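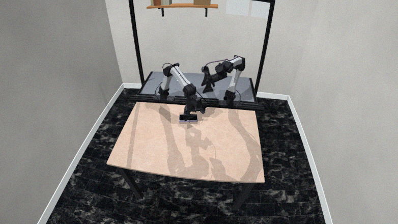 Figure 3. The light wooden table in its small enclosed room, with the black marbled floor below.

4.2 How people talk about the surfaces they live with

We had gone into this study expecting to hear mostly about price, and it was a pleasant surprise to find how quickly the talk in people's kitchens moved on to other things. Of the 300 households in Silley that answered our first mailing, 90 agreed to a long visit, and nearly all of those visits ran past the hour we had asked for (the coffee had a good deal to do with it). People wanted to tell us who had chosen the table, who had argued against it, and which relative had put the ring on it with a hot pot. Jianguo Yuan, who carried out most of the visits in the Ornel district, kept a separate notebook just for these family stories, and we have drawn on it freely.

Wood was spoken of with great patience. A scratch in a wooden top was "part of it," as one retired bus driver put it, and people who apologized to us for a stained carpet would happily run a finger along a dent in the table. Stone and tile were judged more strictly — a chip was a chip, and somebody was usually to blame for it. 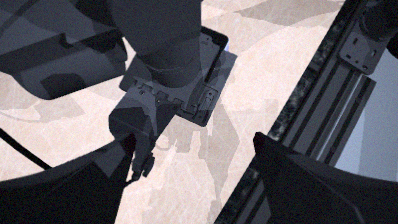 Pattern was the subject on which our households disagreed most, and it took us until June to find a fair way of sorting their answers. Some people liked a busy surface because it hid crumbs, while others felt they could never tell whether it was clean. The word "marble" caused particular trouble, as it was used for nearly anything pale with a vein in it. A light beige ground with angular patches of slightly darker tan, such as the one in the second picture, would be called marble by one person and "that stone look" by the next, sometimes within the same family. Zhiqiang Fan suggested that we stop correcting anyone and simply record the word each person used, and the tables in Section 5 follow his suggestion.

We return to age and income in the next section, where the 12 households that had moved from Qian to Silley are treated separately.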